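Perguntas frequentes: Jantar de Reencontro dos Antigos Alunos do Colégio Dalby

Até quando posso me inscrever?
As inscrições ficam abertas até 30 de novembro de 2018, pelo formulário do site. Depois dessa data, só por lista de espera.

Quanto custa?
O convite individual sai por R$ 40 e inclui jantar e sobremesa. Bebidas são pagas à parte, no balcão. Crianças de até 6 anos não pagam, mas precisam constar na inscrição.

O que será servido?
Caldos, massas, saladas e um prato vegetariano. Restrições alimentares devem ser informadas no campo "Observações" do formulário.

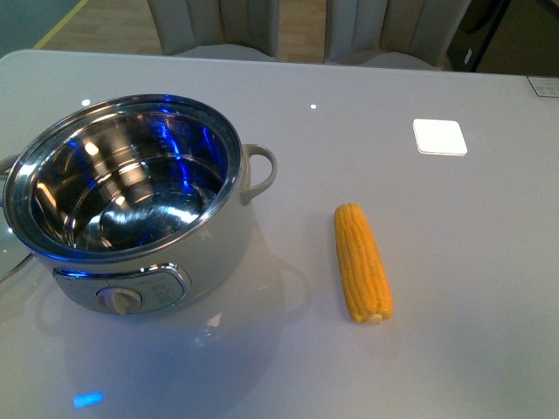
Onde será o jantar?
No Salão Mesau, sala 23, com entrada pelo portão lateral. O estacionamento é gratuito e fecha à meia-noite.

Posso levar acompanhante?
Sim, um por ex-aluno, pelo mesmo valor. O nome do acompanhante vai na mesma ficha.
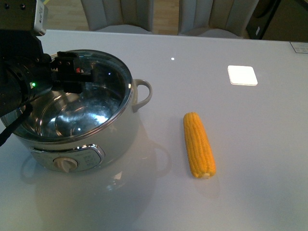 Se o acompanhante mudar, basta corrigir a ficha até a véspera do evento. O convite não precisa ser reemitido.

E se eu desistir?
Devolvemos o valor integral dos pedidos feitos até o fim das inscrições. O estorno no cartão pode aparecer só na fatura de janeiro.

Com quem falo em caso de dúvida?
Ligue para a secretaria, ramal 3251, no horário comercial.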